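Notebooks > Wet lab > Shark and ray ageing

April, Friday, 2:40 pm

Vertebrae from the Etcombe landings, small-spotted catshark. Thawed the second bag overnight in the fridge. Trimmed neural arches, soaked the centra in dilute bleach until the connective tissue lifted, rinsed, air-dried on mesh. Two split along the old crack line and went in the discard jar.
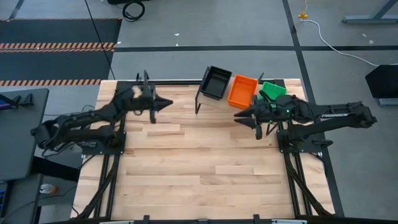

Sections cut at 0.4 mm on the slow saw. At 0.5 the outer bands merge on anything over 60 cm total length — stay with the thinner setting. Polished wet on 1200 paper, then 3,000 for the last pass. Mounted in resin, labels on the underside.

Reads so far:
- Sample 2,102: first read 11 bands, second read 12. The disagreement is at the margin, where the last translucent band is narrow. Leave for a third read, blind.
- Birth mark clear on most sections. Faint on the Arkdale fish, possibly over-bleached. Shorten the soak next batch.
- Crystal violet gave no better contrast than plain transmitted light. Dropped.

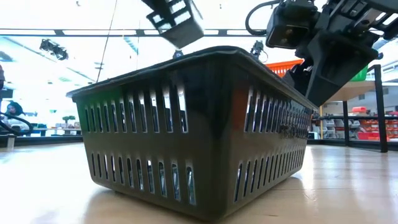
To do

Re-cut the Arkdale centra from the spare vertebrae. Check whether the Rurnberg key counts the birth mark as band zero — ours does, and the two sets can't be pooled until that is settled. Order blades.

Comments (3)

Rurnberg counts it as one. Subtract before pooling.

Which vertebrae, front or mid-trunk? The front ones read cleaner for us.

Mid-trunk, all below the first dorsal. Will add to the header sheet.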